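On not finishing things

June 2023

I gave up on a novel in February and I have only now got round to admitting it. It's been on the bedside table ever since, face down, with the spine cracked at page 60, in the position of a book whose owner has just popped out to put the kettle on. I dusted round it. At one point I packed it for a long weekend, carried it to Dunard and back, and returned it to the same spot with slightly more sand in it.

It's a good book, by all accounts. It has prizes listed on the front and a quote on the back from somebody who wept on a train. I read the same paragraph about a salt marsh on so many nights that I could probably recite it at a funeral. I have nothing against the salt marsh. I just don't want to go back there.

I was brought up to finish things. You finished what was on your plate, you finished the term of recorder lessons because they had been paid for, and you finished your library book before you got another one out. The recorder has left no trace on me at all, but the rule stuck. For years I read on through books I disliked with a sort of grim politeness, like someone trapped at a party by a man explaining his loft conversion.

The odd thing is that I've never applied any of this to anything else. There is a jumper in the cupboard under the stairs which has had one sleeve since we lived in the old flat. I have done the first 30 lessons of a Polish course, enough to order soup, ask the way to the station in a town called Skunow (the people in the course were forever trying to get to Skunow) and say that my uncle is an engineer. I have no uncle who is an engineer. I have never been to Skunow and I've never managed to find it on a map. I stopped the course without a flicker of guilt one evening when the app asked me to pay, and I have slept soundly ever since.

So why should books be different? I put this down partly to the shelf. A half-learned language takes up no room, and one sleeve can be pushed to the back behind the hoover. An unread novel stands there at eye level with its title facing out.

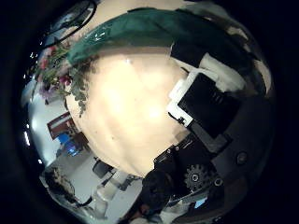

Leaves, pink flowers and a good deal of green.

I did try the well-known trick of taking 50 pages as a fair trial and stopping there if nothing has caught. It sounds sensible and it's useless to a person like me, as I get to page 50 and start to bargain. Another chapter. The end of the part. There's a bit coming up with a lighthouse, the blurb promised a lighthouse, and it would be rude to leave before the lighthouse. Then I fall asleep with the light on and wake up with a corner of the hardback in my ear.

I also tried reading two books at once, a hard one and a treat. This was meant to make me feel balanced. What happened was that I read the treat, a very silly detective story set on a ferry, in a day and a half, and then started another very silly detective story, and the hard one sank further down the pile until it was holding up a glass of water. It's quite good at that, to be fair to it.

The Asto, which is our nearest café and the only one with chairs you can bear for an hour, has a swap shelf by the door. For a long time I thought of it as a place where people left things they'd loved and wanted to pass on. Last month I started looking at them properly. Nearly every one has a receipt or a bus ticket tucked in somewhere before the middle. There's a history of the spice trade with a boarding pass at the second chapter, and a thick family saga where someone has turned down the corner of every single page up to the first wedding and then none at all. I can't tell you how much this cheered me up. The whole town has been quietly walking out of books for years and leaving them next to the oat milk.

I took mine in yesterday. I'd like to say I set it down lightly, but I stood there for a bit pretending to read the notice about dog grooming, and then I shoved it in between a slow cooker cookbook and something about the Romans. I left my bookmark in at page 60, in case the next person would like to know how far is normal. I also shook most of the sand out.

Then I went home with a detective story. It's called The Chiang Account, it's got a torn cover and somebody's phone number written on the title page, and the first body turned up before I'd got my shoes off. The only bookmark I found in it was in the last chapter, eight pages from the end, and I've been worrying about that person all day.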